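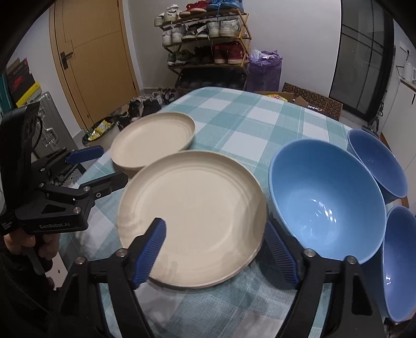
The hesitation problem

By Baiba Kütt
February

My job this month is to set a table badly, clear it, and set it again. I have a degree for this.

The idea behind hand-held gripper collection is easy enough to sell. You skip the robot. A person holds a gripper in each hand, the cameras on the grippers record what the grippers see, and later a policy learns to turn those views into motion on an arm that wasn't even in the building. It's cheaper than teleoperation and a lot faster, and you can do it in places where people keep their shoes. The kitchen end of the project, which we call Jutano for reasons lost to a group chat, is plates and bowls: bring them together, stack them by kind, move them apart, start over.

We had 400 demonstrations by the time Uldis Venckus ran the first real evaluation. The policy did fine on the plates, mostly. It would glide over to a rim, open its fingers, and then stop. It stayed there for a good long moment, like someone who has walked into a room and forgotten why. Then it picked up the plate.

Uldis blamed latency and spent two days on it. The latency was innocent. I pulled up the demonstrations and watched them at normal speed, which I recommend to anyone who has only ever watched theirs at eight times, and there I was, pausing over every rim. A plate lying on a cloth gives you very little to grab. You have to get one finger under the lip without shoving the whole thing along, and when you're doing it with a linkage where your thumb should be, you stop and think. The policy had learned my thinking, minus the thoughts.

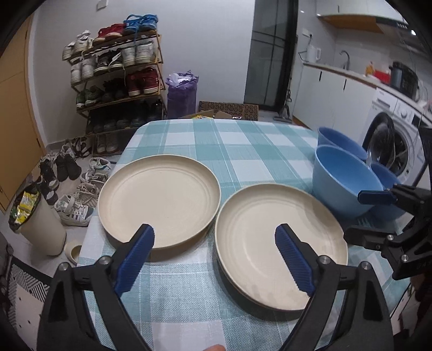
Bowls had their own version. A deep bowl has a wall you can pinch from nearly any direction, so each of us pinched it from whatever direction we felt like. Zane Paju comes in from the side. I come in from whichever side my elbow isn't already occupying. Averaged together, we taught the thing to approach from a compromise direction that neither of us has ever used, and it closed on air.

So we tried two fixes. The first was trimming: find stretches where both grippers are nearly still and cut them down. This got rid of the trance and introduced a twitch, because some of those still stretches were the fingers closing, and the fingers closing turns out to matter. We now keep anything where the jaw width is changing, however slowly. Should have been obvious. Wasn't, for a week.

The second was practice. We throw away the first stretch of every session, while the collector's hands remember how the linkage works. Zane thinks this is wasteful and has said so on the Kanon board in capital letters. But on the retrained policy we had 13 failed grasps over the whole evaluation, nearly all of them bowls, and the long pause is gone. I don't have a clean split between the two fixes because we changed both at once, like professionals.

What I still can't do is tell a useful hesitation from a useless one. Slowing down just before the finger goes under the rim is good. Slowing down because you're wondering about lunch looks identical in the pose data. Brunello Marras wants to label them by hand. I have asked him whose hand.

More on the bowls when I've redone them with an agreed approach side. We haven't agreed on the side.

Last updated: Tuesday, fixed the paragraph on trimming

Recent posts
Trundix and the case of the drifting clock
What I got wrong about wrist cameras
Notes from the Jaunzems reading group
Folding towels, part two of too many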